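Talha Tanoli
Nov 7, 2024

1/
A few of you asked how the packed lunch thing is going, and I typed out such a long reply that I figured it might as well be a thread. So get comfortable, maybe with a sandwich! I've been bringing my own lunch since February, and I have many more feelings about it than a grown man should.

2/
It started with a bank statement. I sat down one evening to look for a charge I didn't recognize, and what I found was a whole lot of charges I recognized very well. $437 in one month, nearly all of it lunch, most of it at Sang (which I love, and where they know my order, and maybe that should have been a clue).

3/
I want to say right away that I don't think buying lunch is a moral failing. My dad bought the same soup from the same counter for most of his working life and he was a happy man at noon every day. I just couldn't remember enjoying any of mine. I was eating them with one hand and scrolling with the other.

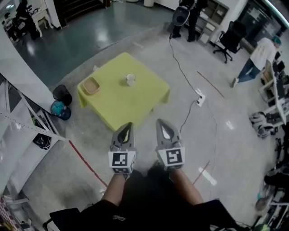 4/
So the first week I went completely overboard, of course. I bought lentils, three kinds of vinegar, and a cookbook with a lot of jars on the cover. I made a grain salad so big that I was still eating it the following week, and by the end I would have traded it for a bag of pretzels and a handshake.

5/
What got me past that was my sister, who has packed lunches for her kids for years and finds my whole project very funny. She told me to stop making "lunch food" and just cook a bit more dinner. That's it, that's her entire system. If we have rice and chicken at night, I have rice and chicken at noon. I was a little annoyed at how well it worked.

6/
Some things that travel better than I expected: dal (even better the next day), cold roasted sweet potato, meatballs, potato salad without mayo, and any kind of bean in any kind of sauce. My mother's keema with peas is the all-time champion, and I have to hide it from my own family to have any left by morning.

7/
And some that don't: fried eggs, dressed lettuce, anything with a crispy edge that you were looking forward to. Also fish, for reasons having to do with keeping your friends. I did it once. I apologized with donuts.

8/
Let me say something about containers, because I spent way too long on this. I read reviews of fancy stacking ones with little forks tucked in the lid. In the end I got a pack of 5 plain ones from Milleo and they've been great. Small is good! If the box is small you fill it up and feel rich, and if the box is big you look down at it and feel sorry for yourself.

9/
My one firm rule is that the box gets washed the same day. I once left one in my bag over a long weekend with half a curry inside, and I'm not going to describe the experience, except to say that I bought a new bag.

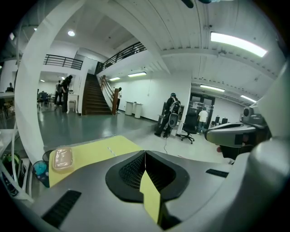

10/
Okay, where to eat it. I didn't see this part coming, and it ended up being my favorite. When you buy lunch, the place comes with it. When you bring your own you can take it anywhere, and it took me an embarrassingly long time to notice that. I'd been out the door and back at my seat every day as if somebody was timing me.

11/
Now if the weather's decent I walk over to the Prututside gardens and sit on the low wall by the pond. There's a retired couple who bring a thermos and argue about crossword clues, very sweetly. In the spring they asked me for a river in France and I got it wrong with total confidence. They still wave.

12/
On rainy days I take the bus as far as Bromusley and eat in the covered market, upstairs where the benches are. It smells like oranges and wet coats. I do buy a tea from the stall so I don't feel like I'm sneaking in, and the lady there always wants to know what's in the box. She has strong opinions about cumin.

13/
The other thing is time. I used to take 20 minutes and come back more tired than I left. Now I take the full 60, and I've found that the afternoon goes easier for it. I may just be a person who was hungry and grumpy for several years and didn't put it together.

14/
I still go to Sang, by the way! I go with a friend, I sit down, I get the noodles, and I leave my phone in my coat. It feels like a treat again, and I think it's good for a treat to feel like one. They asked where I'd been and I told them the truth, and they gave me extra pickles, which I took as forgiveness.

15/
If you want to try it, please don't start with lentils and three kinds of vinegar. Start with 4 days of whatever you already had for dinner, and go buy something on the fifth, and don't tell anybody you're doing it so it doesn't turn into a thing.

16/
Tell me what you pack, though. I'm especially after soups that aren't a disaster on the bus, and if anyone has a trick for keeping flatbread soft until noon, my mother and I would both like to hear it (she has a method, but she's open to being disappointed by yours).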